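Clusavel Hand-Held Gripper Set
Equipment page for purchasing and program planning

Overview

The Clusavel set is a pair of hand-held gripper tools for recording manual tasks in homes and similar settings. An operator holds one tool in each hand and carries out the task directly, with no robot arm on site. The recordings are used to train and test automated systems for household work. The set is supplied through Tistulell and is available to universities, care providers and independent laboratories.

Each tool has two linked fingers fitted with replaceable blue contact pads. A camera mounted on the tool records the fingers and the work surface together. The camera cable runs back to a recording unit worn by the operator.

Planning for fabric work

Most first-time buyers plan their budget for rigid items such as cups, boxes and bottles. Fabric work places different demands on the equipment and should be budgeted separately. Clothing and bedding are gripped at edges and corners, and both tools are generally needed at the same time. Pads wear sooner on textiles, and session times are longer. Buyers who intend to record laundry or bed-making tasks should order the textile package, which includes 10 spare pads.

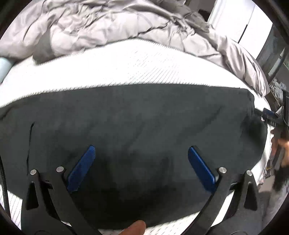
Dark fabrics require particular attention at the planning stage. Detail is easily lost in shadow when the surrounding bedding is white and brightly lit. Tistulell recommends one trial session in each room before a full schedule is agreed, with the exposure settings noted on the site sheet. Curtains and lamps can usually be adjusted without the purchase of additional lighting.

What is included

2 hand-held gripper tools with cameras
2 camera cables
1 recording unit with belt
1 charger
1 padded carrying case
Printed operator guide

The textile package adds the spare pads and a pad-changing tool. Extended cables are sold separately and must be specified at the time of order.

Capacity and scheduling

A fully charged recording unit supports 90 minutes of continuous use. Programs planning more than one session per day should include a second unit in the request. Storage is not supplied. Applicants should allow for the full volume of recordings, including trial sessions, and for a separate backup copy.

Operator training is arranged by Bheki Tshabalala and takes one working day. The fee covers two operators. Additional operators may attend at a reduced rate – please state the number when requesting a quotation.

Service and replacement

Finger joints should be inspected after every 100 sessions. Pads should be replaced when the surface becomes smooth or begins to lift. Tools returned for service are handled by the Prindero workshop, and a loan set may be reserved in advance, subject to availability.

Quotations

Requests for quotation should be addressed to Kagiso Mkhize, Equipment Sales. Please state the type of task, the number of sites and the preferred start month. Requests received by noon on Friday are processed the following week. Orders to be charged to the current budget year must be confirmed by the end of February.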